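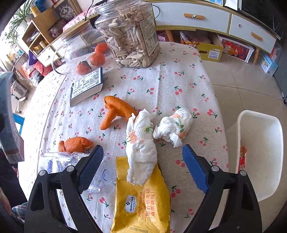

Losanton opened its doors on 14 Oct 2024 and I finally got to go, after missing the July one because of my knee. I'd been picturing a big white hall with yellow lines on the floor, and what I got was an upstairs set of rooms made up like somebody's home, with a cat picture on the shelf and a plant by the window and everything. My favorite stop was the round table with the cherry tablecloth. Orange peel, crumpled tissues, a Member's Mark waffle sandwich pack, and you get to tidy it with a gripper you hold yourself! Two black jaws with blue foam on the tips. I had such a good time at that table that Urmila Kushwaha, who was looking after our group, had to remind me other people were waiting.

So, a bit about the day for everyone who asked. Losanton is the robotics outfit in Gestville, up the hill past the old Haddad furniture showroom (if you get to the traffic circle you've gone too far, and yes, I went too far). They had 35 of us signed up for the afternoon and we were split up at the door with colored stickers. I was green. Green went upstairs first, which I was very pleased with, as it meant my hands were still warm from the coffee and I hadn't yet worn myself out on the stairs.

THE TIDYING TABLE
I could have stayed here until closing. You squeeze, the jaws come together, and for the first minute you feel like a complete genius. Then you go for something soft. Tissues are sneaky! You think you've got hold of one and you've really got hold of the tablecloth, and the whole lot starts coming toward you.

The peel was harder than I would have guessed too. I kept going in from the top, the way I'd use salad tongs, and Urmila suggested coming in lower and closing slowly. Much better. She has done so many of these that she doesn't look at the jaws at all, just at the thing she's going for. I tried copying that and knocked my elbow on the chair.

The idea is that a person does the chore with the gripper, it gets recorded, and the robots learn from lots and lots of people doing it. I asked whether my clumsy turns were any use to anybody. Urmila said they like a mix of hands, and that someone who has never held the thing will try approaches the staff gave up on long ago. I'm choosing to take that as a compliment.

A FEW THINGS I ASKED AT THE TABLE
Why a patterned tablecloth? Because people own patterned tablecloths, I was told, and fair enough, I own four. Does everything get put back in the same spot every time? No, they move things between turns on purpose. Has anybody eaten the snacks? There was a bit of laughing at that and I did not get a straight answer.

I also asked how many goes a staff member would do in one sitting. Urmila's number was 50, with a break halfway, and after three I could feel it in my thumb. The gripper isn't terribly heavy, but you're holding it out in front of you the whole time and trying not to wobble. A man in my group who paints houses had the steadiest hands of any of us. He cleared his side without a single drop and then wandered off to look at the cabinet handles.

DOWNSTAIRS WITH THE ARM
The arm is called Wondcombe (the model name, they tell me, though the staff talk about it like a coworker). It was doing the same kind of chore on its own, on a plain table behind a low rope. It is SLOW. I don't mean that unkindly, I'm slow myself before lunch. It reaches out, has a think, backs up a little, and reaches out again, and you find yourself leaning with it like you're watching a putt.

We saw two full runs. On the first it put a napkin in the bin very neatly and everyone clapped. On the second it picked up a paper cup, carried it all the way over, and let go a hand's width too early. Big groan from the green stickers. The engineer at the laptop wrote something down and set up the next one without any fuss, and I liked that they hadn't given us a polished little show with all the misses taken out.

There was a red stop button on a cord and one of the kids was allowed to press it. The arm froze right where it was, halfway across. I think this was the high point of that child's year so far.

THE TALK
Twenty chairs would have been plenty for most talks but we filled the room and then some, so I stood at the back by the radiator. The part I remember best was on the pads. The early ones were bare plastic and things shot out from between them, grapes especially. They went through rubber bands, pieces of a yoga mat, and a cut-up kitchen sponge before settling on foam. Somebody asked about glass jars and the answer was that jars are fine until they're full, and then the weight swings your wrist around.

A woman near the front asked the question I think a lot of us had, which was when one of these would come and do her kitchen. The speaker said not soon, and that he'd rather say so than sell her something. One chore in one room is a lot of work, and then the next room has different light and a different table and you find out how much it hasn't learned. I wrote that down on my sticker backing as I had no other paper on me.

THE FOOD (you know I have to)
Samosas, very good, with the green chutney. Little lemon squares. The coffee was weak but there was plenty of it. They'd run out of plates by the time the blue stickers came down, so if you go to the next one, try not to be blue.

IF YOU'RE THINKING OF GOING
Sign up early, the list closed quickly this time. Parking is behind the building and you enter from the side street - the front lot belongs to the dentist and they do notice. Wear sleeves you can push up. There's an elevator but it's around the back near the loading door and it isn't signposted, so ask at the desk. Kids were welcome at the tidying table as long as a grown-up stayed with them, and the gripper isn't too big for a ten-year-old to manage with both hands.

You'll also be asked to sign a form before you try anything, on account of the recording. I read all of it (I was in line anyway) and it says your hands may be used and your name won't be. There's a box to tick if you'd like to come back and do a longer session. I ticked it, and my neighbor ticked it too once I'd pestered her enough. I'd like another crack at those tissues.

Thank you to Urmila for her patience, and to whoever found my glasses on the windowsill and left them at the desk. The next open day hasn't been set yet. I'll put the date up on this page when I hear.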